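Gondurwood Visitor Welcome Project
Progress report, second period
Prepared for the Moreler Fund by Unathi Joubert, project lead

Where we are

The short version is that the printed material is done, the signs are half done, and I am not yet convinced that either one is bringing more people into town. The grant agreement asks for a report on "increased visitor engagement." I will give you what we have, but I'd ask you to read the numbers with the same caution I do.

As a reminder, the project has two parts. The first is a visitor guide and lodging packet for people stopping in Gondurwood on their way to the lake. The second is a set of wayfinding signs between the highway turnoff, Swanepoel Street and the trailhead parking lot. The Fund also agreed to cover longer opening hours at the visitor desk through November.

The guide

The new guide was printed in a run of 500. It replaces the old fold-out map, which still listed a ferry that stopped running years ago and gave the wrong side of the street for the public restrooms. Proofreading took much longer than planned. We had budgeted one round of corrections and went through three, mostly over business hours, which several owners changed between the first proof and the second.

I pushed to take out the welcome paragraph. It said that Gondurwood had something for everyone and was the perfect base for exploring the region, and I have read the same sentence in the guides of every town within a day's drive. The chamber wanted it kept. We ended up with a shorter version that mentions the lake, the Tuesday market and the fact that the gas station closes at 8 p.m. I suspect the gas station line is the most useful thing in the whole guide.

Of the print run, 200 copies have left the desk. I want to be careful here. A copy that has left the desk has not necessarily been read, and some of those went in bundles to the motels, where they may be sitting in a drawer. I would not report this as 200 visitors reached, and I'd be grateful if the Fund's summary didn't either.

Lodging packet

The packet is a single sheet with a checklist, meant for the small motels and the people who rent out a room or a cabin. It covers check-in times, parking for boat trailers, linens and towels, quiet hours, trash days and who to call when the power goes out. The owners asked for it at the spring meeting, or at least they agreed when we suggested it, and I have come to think those are different things.

Take-up has been slow. The two motels on Swanepoel Street put the sheet in every room. The cabin owners mostly said it looked fine and have not asked for more copies. One told me her guests already know where the trash goes. She may be right. The people who come back every summer don't need us, and the packet was written for the ones who don't come back, so asking regulars about it doesn't tell us much.

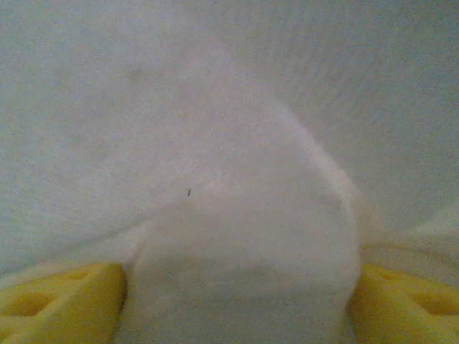

White cloth, close up. Linens and towels are on the lodging checklist.

The section on linens drew more comment than any other, which I did not expect. Owners disagreed about whether lake towels should be provided, whether guests should be charged for extras, and whether a town project has any business raising the matter at all. We settled on wording that asks each place to state its own rule clearly at booking. It is weak wording, but it is wording everyone would sign.

Signs

Signs are the part of the project I have the most faith in and the part that is furthest behind. Bandix, the sign contractor, delivered the first set late and with the trailhead arrow pointing toward the school. They replaced it at no charge. The posts on Swanepoel Street are in. The two at the highway turnoff are waiting on a permit from the county, and the county has not given us a date. I have stopped passing along estimates, having passed along two already that turned out to be wrong.

What I can say is that the desk staff report fewer people coming in to ask where the trailhead is. They did not keep a log before the signs went up, so there is nothing to compare this with except memory. They are keeping one now. It should have been in the original plan, and I take responsibility for its absence.

Visitor desk hours

The desk now stays open until 6 p.m. on weekdays. The last hour is quiet. On some days no one comes in after 5 p.m., and the person on duty uses the time to answer email and refill the racks. The argument for the later closing was that people arrive in town after work and need help finding a place to stay. Most of them seem to sort that out on their phones before they get here.

Saturday mornings are a different story. The desk is busy from the moment it opens, often with questions about fishing licenses, which we don't sell, and boat ramp conditions, which we don't track. I would like to move the extra weekday hour to the weekend. This would not change the total cost. It does need your approval under the agreement, and I am asking for it here.

The website

The agreement mentions a "refreshed online presence." We have corrected the hours, removed the ferry, and put up the guide as a download. Page visits went up in the month after that. They also went up in the same month last year, before we had done anything, because that is when the lake opens for the season. I have left the chart out of this report for that reason. I can send it if the board wants to see it, but I don't think it shows what it would appear to show.

There was also a proposal from a marketing firm to produce a short promotional video. I turned it down. The sample they sent was well made, and with the name changed it could have been about any town with a body of water.

Money

Spending is under budget on signs, only because the highway posts can't go in yet, and slightly over on printing because of the extra proofs. Staff hours are on target. The printing overrun can be covered from the contingency line, with most of that line still left. I am not requesting additional funds. I would ask that the sign money be allowed to carry over if the county permit does not come through before the period ends.

What happens next

The remaining guides will last through the season at the present rate. I don't recommend a reprint until we have asked people whether they used the first one. The desk will start asking a single question, "How did you find out about us?", and writing down the answer. It is a crude tool, and people tend to say whatever is in front of them, but it is better than what we have.

I will visit the cabin owners again in the fall, once they have time to talk, and ask them plainly whether the packet should continue. If the answer is no, I'd prefer to drop it and put the remaining hours into the signs.

The next report is due after the November closing of the desk. It will include the log of trailhead questions, the answers from the desk and, if the county is willing, a photo of a sign at the highway turnoff.

Unathi Joubert
Gondurwood Visitor Welcome Project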